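Visiting a Place of Worship: Report on a Visit to the Istside Temple
Student: Wanda Baran
Module tutor: Wiesława Domański
2019-08-27

1. Introduction

For this project each student had to visit a place of worship outside their own tradition and report on how visitors are received. I was brought up Catholic and chose the Buddhist temple in Istside, a short bus ride from my flat in Rusero.
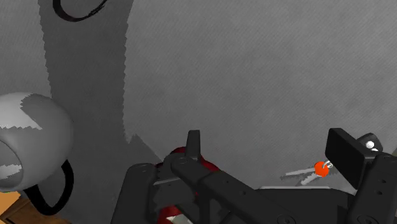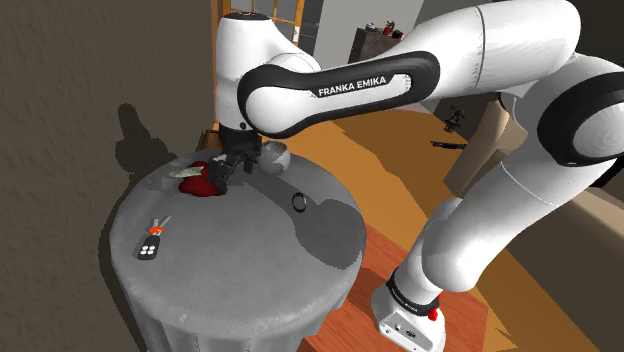 2. Method

I went to the temple 2 times. The first visit was in December, for the evening chanting, and the second was on an ordinary morning when there was no service. I took notes on the bus home, as I did not want to write during the chanting. I also read the temple's leaflet for newcomers.

3. What I found

Shoes are left on a rack in the porch. There is no charge, but there is a box for gifts near the door. The main hall can hold up to 300 people at the new year festival. On the evening I went there was plenty of room, and most people sat on cushions on the floor. I used a chair at the back.

The chanting began at 7 and lasted 20 minutes. A woman next to me passed me a booklet with the words in English letters and pointed to the line when I lost my place. Afterwards we had tea in the side room. People asked where I lived and whether I had found the bus stop all right. They did not ask what I believed.

On the morning visit the hall was quiet. A monk was changing the water in the flower bowls and told me I could stay as long as I liked.

4. Discussion

I had expected to be given a talk or a tour. At my own parish in Restrepo a new face is usually greeted at the door, and at the temple the welcome came later, over tea. I found the first part of the evening harder because of this, but I was more at ease by the end.

My notes cover one temple only. A visit to the larger one in Wosolero would make a useful comparison, and I have written to ask if I may attend.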